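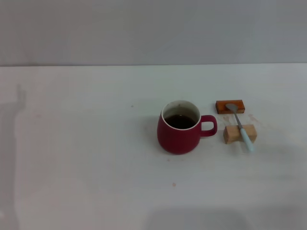 Fig. 4. Mug with dark drink, two small wooden blocks to the right.

Setting up the Prulosik lens meter

Choose a bench that does not wobble. The Prulosik will measure a wobble very faithfully and report it as a prescription.

1. Lift the unit by the base with both hands. The chin-shaped part at the front is the lens table and will come off if used as a handle.

2. Remove the transit screw underneath and keep it. You will want it on the day you move premises.

3. Plug in, switch on and leave for 11 minutes. The display says READY after four. It is an optimist.

4. With nothing on the lens support, press ZERO. All readings should show 0.00. If they don't, wipe the protective glass with the cloth supplied and press ZERO again.

5. Place the Holtholm test lens on the support, curved side up, and lower the lens holder gently. The reading should match the value engraved on the rim of its case.

6. Hold MENU to set the step size (0.25 or 0.12) and plus or minus cylinder. Agree this with your colleagues first — changing it quietly leads to long afternoons.

Note: The printer takes 58 mm thermal paper, shiny side facing you. Loaded the other way, it prints perfectly blank slips.

Caution: Do not use window spray on the protective glass. The coating dislikes it, and a new glass has to come from the Nallar depot.

Repeat step 5 after about 1,000 readings, or whenever two people get different answers from the same pair of glasses.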